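Skinner Street toy library is moving, and it needs your shelves

I stopped by the toy library on Skinner Street this week to pick up a marble run for my nephew and came away with a story (and the marble run, plus two puzzles I hadn't planned on). After years in the basement under the old shoe repair shop, the whole place is packing up and moving to the ground floor of the Tavel Building at the end of October.

If you've ever hauled a stroller down those basement steps, you'll know why I'm happy about this! The new room has a door straight onto the sidewalk, big windows, and a bathroom that doesn't need a key from the guy next door. Senga Pringle, who runs the library, walked me over to see it. The floor still has to be sanded and there's a smell of paint you can pick up from the parking lot, but I could see it working already.

The library has 336 toys on its list right now, and members can take home two at a time for a month. Senga told me the wooden trains go out the most, and the drum set comes back the fastest. Families who already belong won't have to sign up again, and cards from the basement will work at the new desk.

There's going to be more for the really little kids too, which I was glad to hear. One corner is set aside for sorting and stacking toys, with low tables so toddlers can get at things on their own. Senga is big on plain blocks in good strong colors and thinks they get played with longer than anything with a battery in it. My nephew would argue for the battery, but he's seven and argues for everything.

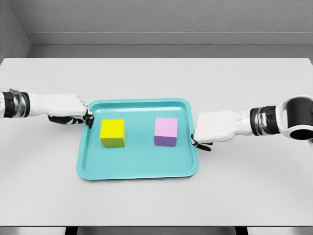
A yellow cube and a pink-and-purple one share a turquoise tray.

Now for the money part. The move costs $2,000, mostly for shelving and the new floor, and a good chunk of that has come in already from the bake sale and a gift from Sultolo, the hardware store on the corner. They're also lending a van for moving day. What's still missing is shelves, the sturdy kind, no taller than a grown-up can reach. If you have one sitting in the garage, Senga would love to hear from you.

Gregor Ogilvie is putting together the packing crew and says he can use anybody who can lift a box or wrap tape around one. They start at 9 a.m. and there'll be chili at noon. I've said I'll come for the boxes, though I think Gregor knows I'm coming for the chili.

The basement stays open for returns until the move, so please check under your couch for missing pieces. They're short a lot of dominoes. New opening hours will be taped to both doors once the floor is finished, and you can leave your name for packing at the front desk.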